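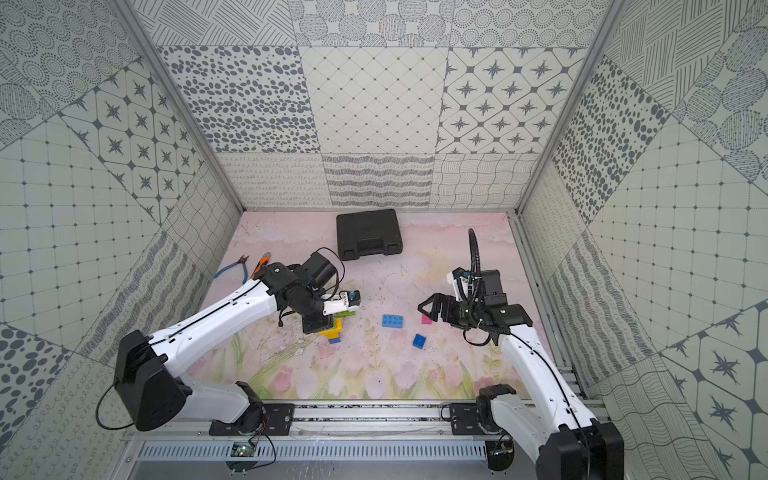
Two arms, toy bricks, patterned walls.

Mumbridge Episode Summaries: README

Posted in July by Oleksandra Hnatiuk

What you get

Plot summaries for 104 episodes of Mumbridge, the soap in which everyone owns a share of the same pub and no one can find the deed. Each row is one episode: a summary in plain English, the characters who appear, and a list of who is lying to whom. That last column took longer than the rest put together.

I wrote the summaries myself, from the screen. The official teasers weren't used. They promise a shocking discovery every week, and the discovery is usually a receipt.

Files

episodes.csv – one row per episode, in broadcast order
people.csv – characters, with every surname they have held
feuds.csv – who started it, over what, and whether it was ever dropped

Columns worth explaining

status: alive, dead, or "away." Away means the character got into a taxi. 3 characters went from dead to alive during the period covered, and their rows were edited by hand, with some bitterness.

secret_known_by: a list of names. If it says "all," the secret came out at a wedding.

paternity: may change between episodes. Do not join on this column.

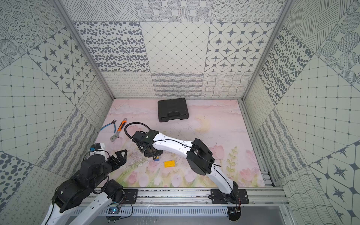
Black tool case on the mat, lid closed.

How it was made

I watched each episode twice, typed up the notes in Kumsa, and exported to CSV. Kumsa turns long dashes into question marks, so a few early summaries sound more doubtful than I was. I fixed the ones I noticed.

Known problems

The 2 crossover episodes with Florisitz are included, but visiting characters have no entry in people.csv. They came, they slapped someone, they left.

The flood storyline is thin. More than 9 people were talking at once in the village hall and I gave up on who accused whom.

Twins share an ID until the episode in which we learn they are twins. I did it this way to avoid spoilers, and I regret it.

Spoilers

The whole thing is spoilers. If you're behind, start with people.csv and cover the status column with your hand.

Use

Free for quizzes, fan wikis and arguments. Please credit the file and send corrections with an episode number. "Everybody knows it was Gordon" is not a correction.

Comments

plundix_fan
Any chance of doing Plundix next? Much smaller cast, they all live on one boat.

Marge T.
Row 61 has the vicar as "away" but he was in the freezer.

Oleksandra Hnatiuk
Fixed, thank you. I've put him down as dead for now.

teapot44
It was Gordon though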